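How a Robot Decides Where to Grab a Towel

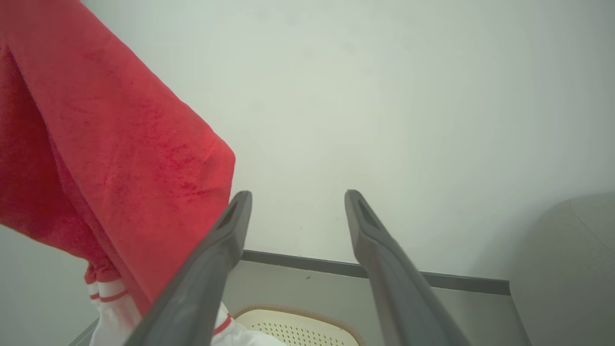
A red towel and the two fingers of a gripper, seen by the small camera near the robot's hand.

A robot has no idea what a towel is. Its camera sends the computer a grid of numbers, and each number tells how bright or how colorful one tiny dot is. Software has to turn those numbers into a movement. The robots at Havdale use a program called Cocco, and it works in four steps.

Step 1: Find the cloth
The first part of the program sorts the dots into groups. Red dots that touch other red dots probably belong to the same thing. This is harder than it sounds. A towel has bright parts where light hits it and dark parts in the shadows, so "red" is really many different reds. The program learned to group them by studying 1522 pictures that people had colored in by hand. Programmers call this job segmentation.

Step 2: Find an edge
A box keeps its shape when you pick it up. Cloth does not. It bends, and one part can hide another. The program looks for a fold or an edge thin enough to fit between two fingers. It marks 20 possible places and gives each one a score. A fold that sticks out scores high. A flat part in the middle scores low.

Step 3: Plan a path
Next the planner works out how to move the arm to the best place. It checks the path for things the arm could bump, such as a wall or a basket. If the path is blocked, the planner tries the place with the next best score.

Step 4: Move and check
The controller is the part that runs the motors. It compares where the fingers are with where they should be, makes a small correction, and compares again. It does this 500 times every second. The camera is slower and sends 30 pictures every second, so the controller makes many corrections between one picture and the next.

Sinan Gündoğdu writes the part of Cocco that scores the edges. "Socks are the worst," he says. "White cloth near a white wall gives the program very little to work with."

Words to know
Segmentation: sorting the dots of a picture into objects.
Planner: software that chooses a path.
Controller: software that keeps the motors on that path.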